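Cusier to publish new book on the gods of hearth and home

For immediate release
Jultness, October 6, 2026

Cusier, the Jultness publisher of books on myth and folklore, has announced the publication of Gods of the Hearth by Lợi Đoàn. The book is on sale from today in hardback and as an e-book. It runs to 412 pages and is written for general readers, including older children reading with an adult.

Gods of the Hearth looks at the smaller gods and spirits that people have believed in at home. There are chapters on Hestia and Vesta, on the Roman Lares and Penates, on the Russian domovoi and on the kitchen gods of China and Vietnam. Each chapter begins with a story retold in full, followed by a short account of where it comes from and how different tellings vary.

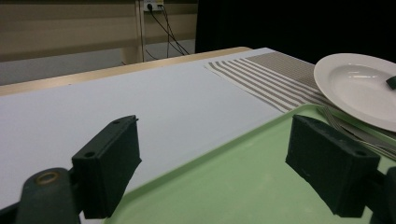 A pale mint-green plastic tray.

The longest chapter deals with Ông Táo, the Vietnamese kitchen god, who goes up to heaven on the 23rd day of the last lunar month to report on what the family has done during the year. In many tellings he travels on the back of a carp. Lợi Đoàn first heard the story from a grandmother and gives three versions of it in the book, one of them translated into English for the first time.

"I wanted to write about gods who stay indoors," said Lợi Đoàn. "The thunder gods and the war gods have plenty of books already. Hestia hardly appears in the Greek stories we read at school, and yet she was given the first share of the offering. I kept wondering why so little was said about her. The chapter on her took me longer than any of the others."

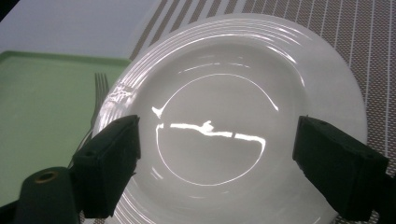

Round white plate on a woven placemat.

The book grew out of a series of evening talks given at the Weerasinghe Library in Jultness. The library lent material from its folklore collection, which holds 700 printed volumes and a number of handwritten notebooks. Several stories from the notebooks are printed in an appendix, with notes on spelling and on words that have gone out of use.

Cusier first asked for a short book of six stories. As the talks went on, people in the audience brought their own families' versions, and the plan was changed to make room for them. The final text has an index of names, a guide to pronunciation and a reading list arranged by region. Stories that may be too frightening for younger listeners, among them one about a house spirit who smothers sleepers, are marked in the contents list.
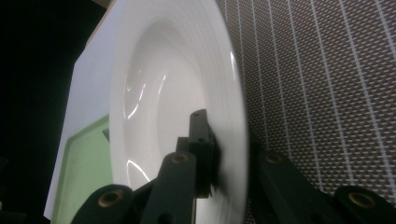

White porcelain plate with a wide rim and a deep well.

An audio edition will follow, produced by Brikeo and read by the author. It will leave out the appendix and the reading list but will otherwise be unabridged. Brikeo recorded the stories in September and is now editing the remaining chapters. A date for the audio edition will be given later.

Signed copies are available from the Weerasinghe Library shop. A first printing of 1458 copies has been delivered to Cusier's warehouse, and booksellers can order through their usual wholesaler.
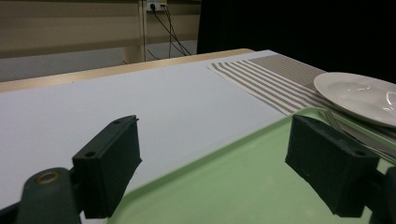 Lợi Đoàn will read from the book at the library this autumn, starting with the story of Hestia and the domovoi chapter. Admission is free but places should be booked at the library desk. Schools that would like a reading for older pupils can write to Cusier and should say which age group it is for.

About the author
Lợi Đoàn writes and lectures on folk religion and lives in Jultness. Gods of the Hearth is the author's second book with Cusier, after a collection of river legends.

About Cusier
Cusier publishes myth, legend and folklore for general readers. Its list includes story collections, translations and reference books.

Notes to editors
Review copies, a cover image and an extract of the Ông Táo chapter can be requested from the Cusier press office. The extract may be printed in full if the author and publisher are credited. Lợi Đoàn is available for interview in English and Vietnamese.

Ends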